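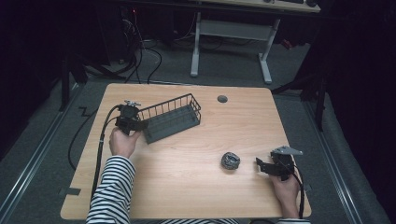

Is the Yook kit worth keeping past the trial? For the hand grippers I would say keep them, and for the service plan I would say let it go.

September 26, 2019

Fourth day with the grippers. I did the foil and basket task again all morning, since Emden wants it in the report and it is the one Lok-yiu keeps asking about. Left hand on the wire basket, right hand on the foil. I wore the striped shirt again and need to do laundry.

The jaws are better than the Jillier pair we tried in January. Those had a dead spot near the end of the squeeze and I was always crushing things flatter than I meant to. With the Yook you can feel where the grip starts. Foil is a fair test of that. Squeeze too hard and the ball changes shape, and the next try is a different task.

The basket is harder. The rail along the top is thin and the jaws want to slide along it. I got in the habit of coming at the end of the basket instead of the long side and that went better. I should write that down properly for Lok-yiu, who takes over the table next.

Total for the day was 200 tries, 184 good. Most of the bad ones were before lunch. I count a try as bad if the foil drops or if the basket moves when I didn't mean to move it. Emden's sheet only asks about drops, so their number will look nicer than mine.

Complaints, so I have them in one place. The cables are thick and they pull on the wrist when I reach across. By three o'clock my right forearm was sore and I stopped for a while. The manual has a page on cable length and nothing on where to run them. Also the screws on the metal fitting take a size of key that was not in the box. I borrowed one from the Witow toolkit and have to put it back.

Called the support line after lunch. Waited a long time, then got a polite man who read me the same page of the manual. The plan is $357 a month and I can't see what we would get for it. The loaner unit is included, but you pay shipping both ways. If we bought the grippers outright and kept a spare set of jaws on the shelf we would be fine, I think.

Lok-yiu disagrees about the plan – she says one bad week would pay for it. She may be right. She was here for the Jillier repair and I was away for most of that.

Tomorrow the same task with the hands swapped, then start the write-up. Ask Yook about a lighter cable. Return the key.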